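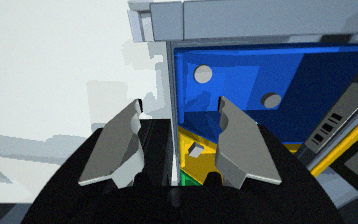
Grey metal fingers and a blue compartment. Computer rendering.

The Provetti

The man who wanted the boat rang on a Thursday and asked whether it floated.

Halina Kozłowski said she thought so. She had not been in it since she was at school. Her father had kept it at Vurneck, in a shed at the bottom of the lane, and he had taken it out every summer until the last one, when his hip was bad.

"Thinking so is no good to me," the man said. "Can you put it in the water?"

She said she could, and then she had to find somebody to help her do it.

She drove up to Vurneck the next morning with her work boots and a flask. It was February and the road above Carrillo had been gritted badly, a heap at each bend and nothing in between. She went slowly. A van sat behind her for a long time and then overtook at the quarry, and when she came down into the village the same van was parked outside the bakery. Rupert Thaler was sitting in it eating a roll.

"I thought that was you," he said. "You drive like your mother."

He had been two years above her at school. He did roofs now, and gutters when there were no roofs. She told him about the boat and he said he had an hour, or he had until his roll was finished, depending on how heavy it was.

"I don't know how heavy it is," she said.

"I do. I helped him turn it over."

The shed door had dropped on its hinges and they had to lift it to get it open. The boat was on a trailer, under a green sheet tied down with washing line. Her father had tied it with a great many knots. Rupert offered her his knife but she wanted to keep the line whole, so she stood and picked at the knots with cold fingers while he looked along the shelves.

There were tins of varnish, a bucket of cork floats and a radio. There was a calendar from the builders' merchant, still turned to the month he stopped coming. Rupert shook the tins one after another and put them back.

"All gone hard," he said.

Under the sheet the boat was smaller than she remembered. It had the name along the side in white letters, and the second T was newer than the first. Her father had bought it already named. He never found out who or what Provetti was, and when people asked he told them it was the Italian for leaking.

"Did he keep it up?" she said.

"He kept it up better than the house."

That was true. She had spent most of January in the house and knew what was wrong with all of it.

They pulled the trailer down by hand. It was not far, but the lane was steep at the end and Rupert went in front to hold it back, walking backwards and telling her to lean. At the slip the ice had made a thin edge along the shore and it broke with hardly any noise when the wheels went in. The boat slid off and sat on the water. Halina held the rope.

They watched the boards in the bottom. After a few minutes there was a dark line along one of them, and then a little pool.

"That's nothing," Rupert said. "That's dry wood. Leave it in till tomorrow and it'll take up."

"He's coming at two."

"Today?"

"Yes."

Rupert thought about it. He said that in that case she had better find a sponge.

The man's name was Balthasar Camenzind and he came at half past one, in a clean car, with a woman he introduced as Veronika Hauser. She did not look like somebody who wanted a boat. She had a long coat on and she stood at the top of the slip where it was dry. Halina had been sponging for an hour by then and her sleeves were soaked to the elbow. Rupert had gone to look at a chimney and had said he would come back, and had not.

Mr Camenzind walked up and down. He asked how old it was and she said she didn't know. He asked if there were oars and she said in the shed. He asked if there were papers.

"For a rowing boat?" she said.

"Some people have papers."

He knelt and looked along the side, and he pressed his thumb against the wood in several places. He was careful about it and she began to like him a bit more. Then he got in, without asking, and sat down in the middle and put a hand on each side.

"There's water in here," he said.

"It's dry wood. It needs to take up. If you leave it in overnight it stops."

"Who says so?"

"A roofer," said Halina.

The woman at the top of the slip laughed. It was the first sound she had made. Mr Camenzind looked up at her and then he laughed too, though not so much.

"I'd like to row it," he said.

Halina fetched the oars. They were heavier than they looked and she carried them one at a time. When she came back with the second, Veronika Hauser had come down the slip and was holding the rope, with her gloves off.

"He grew up on Ukach," she said. "On the far side. There was a boat like this that went across with the post. He's been looking for one since he retired."

"Is it for fishing?"

"No. He wants to row across and back."

"And then what?"

"I've asked him that," Veronika said.

He rowed well. He went straight out, with short strokes, and did not look round. The lake was grey and flat and there was no wind at all. Halina could hear the oars for longer than she expected. He went out past the buoy where her father used to turn, and kept going, and she thought about the water in the bottom and how much there would be by now.

"Can he swim?" she said.

"Not in February."

They stood there. Veronika asked about the house and Halina said it would go in spring, once the back bedroom had been seen to. She said she lived in the city and worked for a firm that leased out lifts. She said she had a brother who would not come up for any of it, and then was sorry she had said that to somebody she didn't know. Veronika said she had two brothers and neither of them would have either.

When he turned, they both saw it. The boat was sitting a little lower, but not much. He came back at the same pace and brought it in alongside the slip so that it barely touched. His shoes were wet through and so were the bottoms of his trousers.

"Three hundred," he said.

She had asked for 300. She had been ready to come down to 250, and had practised saying so in the car.

"All right," said Halina.

"With the trailer."

"The tyre's flat on one side."

"I saw that."

He counted the money out on the bonnet of his car, in fifties. He wanted to leave the boat in the water overnight, as the roofer advised, and to come for it in the morning with a proper van. She said she would be there until noon. He wrote his number on the back of a receipt in case it sank.

After they had gone she went back up to the shed to see what else there was. She took the radio and the calendar. She left the varnish. The washing line was lying on the floor where she had dropped it and she wound it round her hand and elbow the way her father did, and hung it on the nail.

Rupert came back at four with soot on his neck.

"Did he take it?"

"He's taking it tomorrow."

"What did you get?"

She told him, and he whistled. She tried to give him 50 for the help and he would not have it. He said that her father had owed him a day's fishing, and that it was too late for that now, but she could buy him his supper. So they went to the place by the church, which was run by a man called Kiros Berhe and had 9 tables, and only one other was taken. They had the soup. Kiros remembered her father. He said he used to come in on Fridays and complain about the bread, and then ask for more of it.

It was dark when she walked down to look at the boat. It was where they had left it, with the rope made fast twice. She got in and felt along the boards with her hand. There was an inch or so in the bottom. She couldn't tell if it was the old water or new, so she sponged it all out and sat for a while on the seat at the back, and then got the torch from the car and looked again.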